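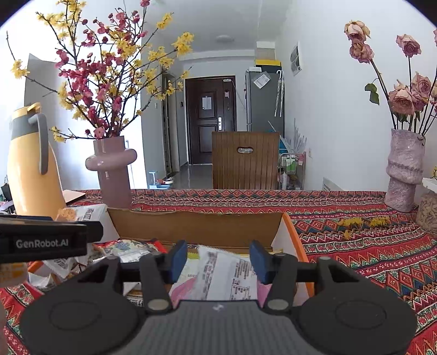
2 min read

About Jistgate

Jistgate packs and sends snack boxes. We started at Celina Czerwiński's kitchen table, with one carton, a roll of tape and a list of relatives who missed the food they grew up with. We still pack at a table with a patterned cloth on it, and we still keep flowers there. Plum blossom and winter jasmine drop petals while we work, so the cloth gets shaken out at the end of each packing day.

What we do

Customers choose a small, medium or family box. We buy the snacks from importers and two local grocers, check the dates, and pack each order by hand. Bags go in flat at the bottom. Small wrapped sweets fill the corners. Anything that crushes easily goes on top, and the lid has to close without being pushed. If it doesn't, we move up a carton size and don't charge for it.

We carry 159 kinds of snacks at the moment. The list changes when a supplier runs out or when enough people write in asking for something. In September we shipped 465 boxes, our busiest month so far.

Who we are

Celina does the buying and answers most of the mail. Bořivoj Holub runs the packing table and orders the cartons. Zbigniew Nowakowski handles shipping labels, returns and the website. During holidays we take on extra packers, usually students from the neighborhood.

Allergies and swaps

Labels on imported snacks are not always in English. We put a printed sheet in every box with the ingredients of each item, translated. Tell us about allergies when you order and we will leave those items out. If something is sold out, we swap it for an item of the same price or refund it, whichever you marked on the form.

Visiting

We don't have a shop. Local customers can pick up orders at the side door once they get the pickup message. Please bring your order number. Empty cartons in good shape are welcome back, and we use them again for local pickups.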